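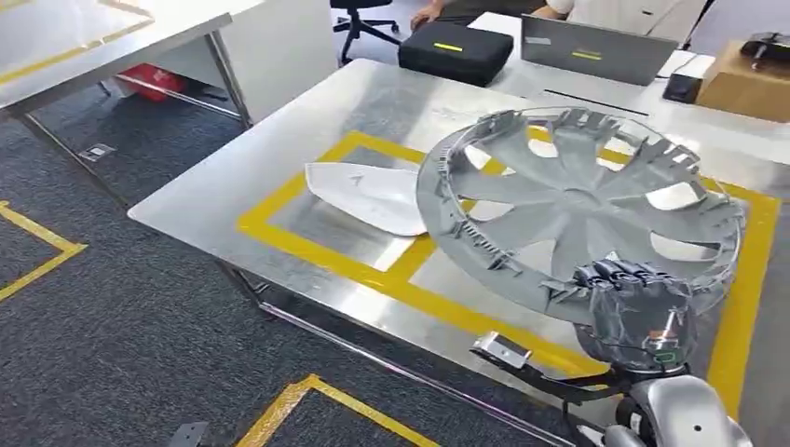
Para que serve o Clellska?

Serve para ensinar uma mão robótica a segurar peças largas, leves e cheias de vãos, usando poucas demonstrações humanas e um método de escolha de pega que corrige a força dos dedos durante o movimento.

março - por Mansa Sulemana

O Clellska nasceu de uma dificuldade que quem trabalha com manipulação conhece bem: uma calota de roda parece coisa simples, mas tem borda fina, garras de encaixe em toda a volta e um miolo vazado que confunde bastante a estimativa de profundidade. Os métodos que procuram o centro do objeto acabam mirando num buraco entre as pás. O nosso procura primeiro a borda, avalia quanto ela aguenta e só depois decide onde pôr o polegar.

O treino usou 1324 tentativas de pega, feitas pela equipe da Waraporn Meesuk com muita paciência (e muito café, ela que me perdoe a indiscrição!). Dessas, 63 foram separadas para o teste e não entraram em nenhuma etapa de ajuste. A versão atual falhou em nove delas, quase sempre com a calota muito inclinada e os dedos encostando nas garras de encaixe - um ponto em que ainda estamos mexendo e sobre o qual adoramos receber palpites.

O pacote inclui o modelo treinado, as demonstrações anotadas e o módulo Jaidee, que faz a correção de força. Para adaptar o sistema a uma peça nova, recomendamos começar com 21 demonstrações, variando bem a inclinação e o lado da borda. A área de trabalho deve ser demarcada na mesa com fita de cor viva, e convém repetir a calibração sempre que a mesa sair do lugar. Tampos de inox escovado são aceitos, desde que se ative o filtro de reflexos na configuração inicial.

Uma observação para quem vem do Tronthorpe, nosso método anterior: os arquivos de demonstração antigos continuam servindo, mas os parâmetros de força precisam ser refeitos do zero. Sei que dá um certo trabalho, e peço desculpas desde já. O roteiro de conversão acompanha a licença de pesquisa, e os pedidos de laboratórios e escolas técnicas são atendidos diretamente pela Dedow.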